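Repainting or replacing old metal lockers in a shared changing room?

Asked in Storage & Organizing

Fouzia Durrani

Hello everyone, and thank you in advance for reading all of this, because I know I go on a bit. I help look after the changing room at our swimming club, and we've inherited a set of gray metal lockers, six doors in two rows of three, up against a red brick wall. They came with the building and I have grown rather fond of them, but the doors rattle terribly every time one is shut, and two of them swing open again unless you give them a good shove. A couple of our members would like to swap them for the wood-look ones from Ukitwood, which would cost us 600 dollars before delivery. I'd much rather keep what we have and spend a little on fixing them up.

We already have 60 dollars set aside for small repairs. Is it worth trying to quiet the doors down, and should I paint them while I'm at it? The ceiling in there is white and slatted and the room is plain enough that I think a soft green might cheer it up.
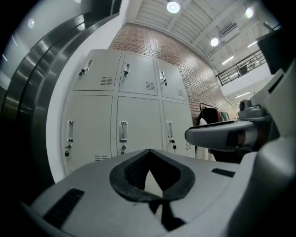

2 replies

Tatiana Polák

Oh, please keep them! I had a set very much like yours in my pottery studio for years, and they outlasted two sinks and a kiln. Rattling doors are usually the easiest thing in the world to put right. Open each one and feel along the inside of the door opening, where you may find little rubber bumpers, or the sticky patches where bumpers used to be. New self-adhesive ones cost next to nothing. Put one near the top and one near the bottom on the latch side, then close the door gently and see how it sounds before you do the next.

For the two that swing open, check whether the whole bank is standing level - put a small level on top, front to back and then side to side. Mine leaned forward just a hair and that was enough. I slid thin plastic shims under the front feet and the doors behaved themselves from then on. If yours are level and still won't stay shut, look at the latch, which may only need its screws tightened. Do check that the bank is fastened to the wall too, especially if children use the room. Brick needs proper masonry anchors, so ask someone handy if you haven't drilled into it before.

As for the green, I say yes, but wash the doors well with dish soap first, let them dry overnight, and sand them lightly so the paint has something to hold on to. Then a metal primer and two thin coats. I started mine on a Tuesday and didn't let anybody put a bag in until the weekend, and I was glad I waited. Keep paint out of the hinges!

Dalibor Hájek

Felt pads work for the rattle but they go nasty in a damp room, get rubber. I wouldn't paint. Gray hides scuffs and you'll be touching up green forever.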